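Cleaning automation at Pikell

Pikell is a serviced-apartment company whose housekeeping department began handing part of its bathroom work to humanoid robots under a program known in the building as Mangubat. The machines were brought in by the contractor Dinell, and the washbasin was the first fixture they were given.
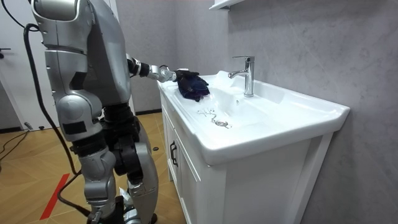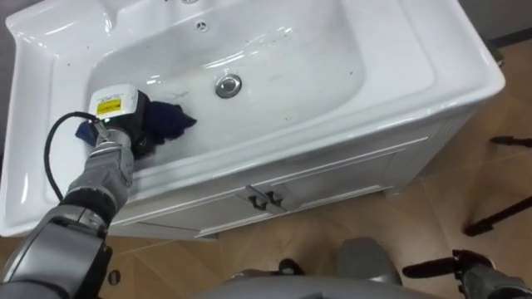
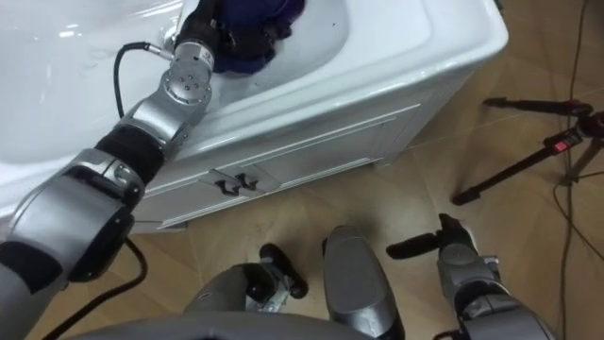 Before the program, seven housekeepers shared all the bathrooms between them, and anyone who has spent a morning bent over one sink after another will know what that does to the lower back. Supervisor Cherry Mae Ambrosio kept everyone on when the robots arrived, though the shape of the day changed a good deal. Florante Mercado, for many years the quickest hand on the upper floors, now plans the rounds and checks each room before it is released, and he still carries his own cloth (old habits!). In the first year the department logged 2,942 basin cleanings by machine, and in the second 3,537.

The change has had its grumbles as well. Jerome Marquez has argued that watching a slow arm is tiring in its own way, and that the job has grown lonelier now that people work farther apart. Pay for the new checking duties was settled in April, after long and mostly friendly talks. Toilets, mirrors and bed linen are still done by hand.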